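Wumano 2.3 update — putting feels broken??

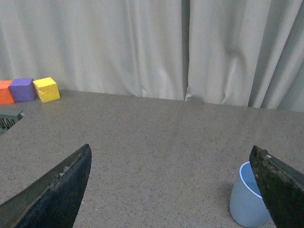 Gray tabletop, pale curtain behind.

dunkmaster_niall
Posted 2022-11-16

OK so who else updated last night. Wumano 2.3 on Android, took forever to download, and now the putting on the minigolf courses is just... off. Ball stops dead on the lip. Every time. I was on a decent run on the Harbor course, level par through 14, and lost the whole thing on three putts that would have dropped a week ago.

Cleared the cache, reinstalled, same thing. Phone is a couple years old but it ran 2.2 fine.

Is this a bug or did they change the physics and not say anything? Patch notes just say "ball feel improvements". Improvements for who.

Niall Laing

kusum_s

Same on my tablet. Not the lip thing so much but slow uphill putts come up way short. I have to pull the slider almost to the end for what used to be half power.

Downhill feels the same as before tho? Maybe even faster.

bogeyjar

It's not a bug. They raised the friction on purpose. Anybody who was on the beta channel got this back in May and there was a long thread on it, mostly people complaining and then getting used to it.

Old putting was way too easy. You could slam it at the back of the cup and it went in. Now speed matters. I like it.

Jarlath

dunkmaster_niall

I wasn't on the beta so how would I know that. And "used to it" is fine but my saved ghosts are all from the old physics, so now I'm racing a ghost who can do stuff I can't.

That's the bit that bugs me most. The ghost on 9 banks it off the windmill wall and it drops. I play the exact same line and it dies a foot short.

kusum_s

oh the ghosts. yes. Mine are useless now

Did they wipe the leaderboards or are the old scores still up there?

dunkmaster_niall

Still up. Top score on Harbor is from before the update and I don't see how anyone beats it now.

ngarg_plays

Leaderboards should be reset, period. Bronton did it with their bowling game when they changed the oil pattern, everyone yelled for a week and then it was fine. Can't have two physics on one board.

Also for the lip thing — check your frame rate setting. Mine was flipped from 60 to 30 after the update without asking. At 30 the ball catches the edge of the cup a lot more. Put it back and I lost maybe half the lip-outs.

Settings, Display, then the bottom one. Not the one called Smooth, that's menu animation only.

dunkmaster_niall

Huh. Mine was on 30 too. Will try tonight.

bogeyjar

Frame rate shouldn't change the physics. If it does then that IS a bug and somebody should report it.

ngarg_plays

Shouldn't, but it does. Try it yourself. Practice green, flag in the middle, same power, same line, once on each setting. Different result for me every time.

bogeyjar

Tried it. Same result on both for me. iPhone though.

ngarg_plays

Well then it's Android only. You're on a different build, of course it's the same.

jyoti_a

Hi, mostly a lurker. I play on a cheap Android phone and I see what Narendra is saying, there's a differnce between the two settings. Small one. On flat putts I can't tell at all, on side slopes it's pretty clear.

What I can't find is how to get the aim line back. It used to go all the way to the cup on easy mode and now it stops partway. My kid plays on easy and is really frustrated.

kusum_s

Aim line is under Assist now, they moved it. Slider goes up to 40 and the default is way down. Drag it to the right. You have to do it per profile, so switch to your kid's profile first or it only changes yours.

jyoti_a

Found it, thank you! Was looking in Controls this whole time.

bogeyjar

The aim line should be short. Just saying. You don't learn to read the slope if the line does it for you.

kusum_s

It's a KID, Jarlath

bogeyjar

Fair. For kids fine.

dunkmaster_niall

OK back. Tried the 60 setting. Better. Not fixed — still way more lip-outs than before, but I can finish a round without wanting to throw the phone. Harbor in two over. Was doing three under regularly before so make of that what you will.

New problem, battery. Lost more than 45 percent in one sitting. Never used to be anywhere near that.

ngarg_plays

That's the water. They added moving water on Harbor and Lighthouse and it eats battery like crazy. Turn reflections to Low. Off makes the ponds flat blue and you can't see where the bank is so I wouldn't go Off.

kusum_s

I have them Off and I can see the bank fine?

ngarg_plays

On a tablet sure. Try it on a phone screen outdoors.

kusum_s

who plays minigolf games outdoors. go play minigolf

jyoti_a

Bus stop counts as outdoors :)

dunkmaster_niall

Anyway. Did anyone write to support? I sent a thing through the in-app form and got an auto reply with a link to the FAQ, and the FAQ is still about 2.1. Has screenshots of menus that don't exist anymore.

ngarg_plays

In-app form goes nowhere. Post in the bug section on their own board and put your phone model in the title, that one does get read. They answered me on a sound thing within a day or so. Didn't fix it but they answered.

And please only one issue per post. They close the ones with a laundry list.

bogeyjar

If you do post, keep "I don't like the friction" separate from "frame rate changes the result". First one is an opinion and they'll ignore it, second one might get looked at.

dunkmaster_niall

It's not only an opinion if it makes the top scores unreachable

bogeyjar

They're reachable. Somebody on the beta board had Harbor at five under on the new physics. You have to stop banking everything and play the straight line on 9, go past the windmill on the left, leave yourself a short one. Takes 2 instead of a lucky ace but you never blow up there.

kusum_s

Left side on 9 has that bump though. I always end up in the flowers.

bogeyjar

Less power than you think. The bump kicks it right if you're slow.

kusum_s

ok tried it a few times. worked twice, flowers the rest. I'm going back to the bank shot

jyoti_a

Does the Bansal pack have the new physics as well? The one with the temple garden holes. Was thinking of buying it for my son but not if the putting is going to drive him nuts.

ngarg_plays

Yes, everything's on the same engine now. But those greens are mostly flat so you won't notice much. Good pack, the lantern hole is great. Wait for a sale though, it's been half price before.

kusum_s

Seconding the lantern hole. The last one with the bridge is annoying, no way to skip it either.

dunkmaster_niall

I've gone back to Drikport Putt in the meantime. Uglier, and the music is terrible, but the ball goes in the hole.

bogeyjar

Drikport has magnets in the cup lol. You could putt from the parking lot

dunkmaster_niall

and I'm enjoying every minute of it

Posted the frame rate thing on the bug section btw, with my model in the title. If you're seeing it on Android please reply over there with your phone and which setting, not here. Narendra can you add your practice green test, you explained it better than I did.

ngarg_plays

Will do. Might be tomorow, need to redo it with the flag in the same spot so they can't say I moved it.

jyoti_a

Added mine. Also asked for the aim line to be on by default for kid profiles, in a separate post, before anyone yells at me.

bogeyjar

Nobody's yelling. I'll even upvote it.

kusum_s

Anyone know if you can delete old ghosts all at once? I've got tons and it only lets me do them one by one, with a confirm box each time.

ngarg_plays

Long press on the course name, not on the ghost. Gives you a Clear All. It wipes your best round replay too so save that one first if you want to keep it.

kusum_s

did not see that last part in time. oh well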